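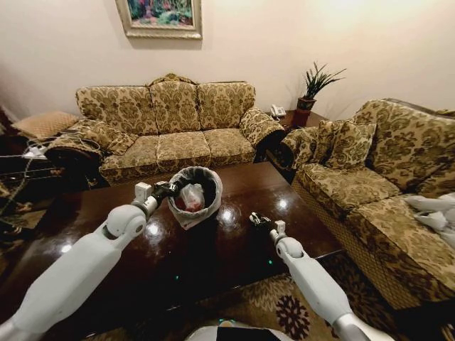

Revathi Pinto wrote back that a wastebasket does not belong on a coffee table at all, and that any tidying set which allows it is teaching bad habits. She may be right. The label stays, for the reasons below.

# Grullcombe Living Room Tidying Set

Print this page | E-mail this page

Last edited July 13, 2022

## What is in it

600 short notes on clearing up sitting rooms, each tied to one surface: coffee table, side table, sofa seat, floor. Every note lists what was on the surface and where a tidy person would put it. "Tidy person" means one of the 3 people who did the labeling, and they disagreed more than I like.

## Labels

- `stays`: phones, potted plants, lamps
- `goes`: trash, cups, wrappers
- `unsure`: throw pillows, crumpled cloths, tangled cables
- `tool`: anything used for the clearing up, wastebaskets included

I don't trust `unsure`. It covers 80 notes and mostly records that somebody got tired. A white cloth on a sofa could be laundry, a dust cover or a napkin, and the label won't tell you which.

## Known problems

Lined wastebaskets were first marked `goes`, bag and all. Kiltard fixed this in version 2, or says so. I still find strays.

Polished tabletops got called "clean" far too easily. Shine is no proof of anything.

The January notes use "couch" and the rest use "sofa". Search for both.

## Use

Fine for checklists. I would not build a cleaning schedule on it, whatever the Gresora page claims.

## Comments

**Lã:** Cables should be `stays` if they're plugged in. Did anyone check?

**Kiltard:** Not for the side tables.

**Lã:** So, no.

**Revathi Pinto:** Still say the basket goes on the floor.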